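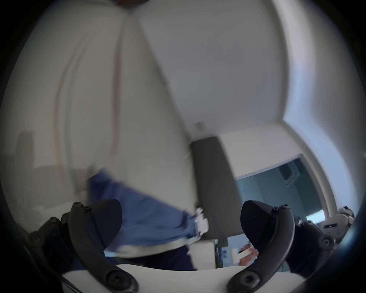 Does cutting the tilted, smeary stretches help or hurt? (our go at the Saltel filtering method)

Flistham Robotics Forum > Learning from demonstration > Methods and results

marshwren
Posted 2026-02-27

Hello all, long post, so do put the kettle on first.

Some of you will remember me going on last year about wanting to try the Saltel method for cleaning up hand-held gripper demonstrations. We've finally done it, and I have a result I don't quite know what to do with, so I'm hoping the kind people here will have a poke at it.

The set is 538 demonstrations, all collected with the hand-held gripper, all one task: take the part, carry it to the fixture, seat it, let go. The Saltel recipe scores every image by how much the background has smeared compared with the fingers, and drops stretches over a threshold. The still at the top of the thread is typical of what it dislikes. The fingers and screws are beautifully crisp, the room is leaning right over, and the wall has gone to streaks. It scored very badly indeed.

After filtering we had 500 demonstrations left with enough in them to be usable. We trained one policy on the full set and one on the filtered set, same settings for both, and gave each of them 25 trials on the bench at Trastitz. The filtered one managed 3 more successes than the unfiltered one.

So, good news? I thought so until I watched the trials back. The filtered policy is lovely and steady near the fixture but it dithers terribly on the way there. It sort of creeps, stops, has a think, creeps again. The unfiltered one sweeps across quite happily and then fluffs the last bit.

Has anybody else had this? I'd be ever so grateful for thoughts before we write it up.

gantry_and_tonic
Welcome back! I've been wondering how this was getting on.

I'm afraid I'll be the wet blanket. A gap of 3 in 25 is well within what you'd get by running the same policy twice on different mornings. I have had bigger gaps than that from moving a lamp. I wouldn't write up the success figures at all until you've trained each version again from a different seed and repeated the trials.

The dithering is much more interesting to me, and I'd believe it sooner, as it's a difference in how the thing behaves and you saw it again and again.

marshwren
No blanket wetness taken, that's fair. We only had the one seed for each. I did know that was thin, I think I was just pleased to have a number.

peglegpete
My twopence: the method is doing exactly what you asked. Smearing comes from the gripper moving quickly. Throw out the smeared stretches and you've thrown out the quick movement, and whatever is left teaches the policy that carrying something across a room is a slow and careful business. Of course it creeps.

I have never liked the Saltel filter for this reason. It treats a fast hand as a bad hand.

kelp_forest
I don't agree with that, or not with all of it. We used it on the Kovács drawer set and it was a real help. A lot of what it removed there was people swinging the gripper back to the start pose after they'd finished, and you don't want any of that in your training data. The filter was a cheap way of getting rid of it without someone sitting through every recording.

The threshold matters enormously though. The default is very strict. We loosened it a good deal and then checked what was going in the bin.

peglegpete
Then the useful part was trimming the ends, and you could do that with the gripper's own position track and never look at a single pixel!

kelp_forest
You could, if your position track is any good in a fast swing. Ours wasn't. Tracking tends to get worse at the same moments the picture does, so the blur score was standing in for "don't trust the pose here" as well. That's the bit I think you're too quick to wave away.

marshwren
Oh, now that is a useful thought. We never compared the two. I've always treated the pose track as gospel.

Going back to the still, there's a hand holding a white T-shaped piece between the fingers, and it's perfectly easy to make out even though the wall behind is a mess. So if the policy needs to know where the piece is relative to the pads, that image is fine. If it needs to know where it is in the room, it's very little use. The filter gives one score for both questions.

gantry_and_tonic
That's nicely put, and I'd try scoring them separately. Mask off the fingers and whatever is between them, get one figure for that part and another for the background. Keep the image if the near part is clean, and let the pose confidence decide whether you trust the motion label.

One small warning from bitter experience – with a lens as wide as yours, the outer part of the view smears much more than the middle when the wrist rolls. Score by region or you'll punish every wrist roll going.

peglegpete
I could live with that version. I'd still want to see a third policy, trained with only the ends trimmed and the blur left alone. If it does as well as the filtered one, you've saved yourself a lot of bother.

marshwren
Right, I'm convinced. The plan is to retrain on all 538 with just the ends trimmed, retrain again with the split score, and use more than one seed for everything (yes, I heard you). Trastitz can give us the bench again in April, so it won't be quick.

kelp_forest, would you be willing to share the threshold you settled on for the drawers?

kelp_forest
Happy to. I'll dig out the config and message you. Do plot the blur score against pose confidence before you retrain anything, it's an afternoon's work and it may change which runs you bother with.

marshwren
Will do, and thank you. I'll put the plot up in this thread when I have it.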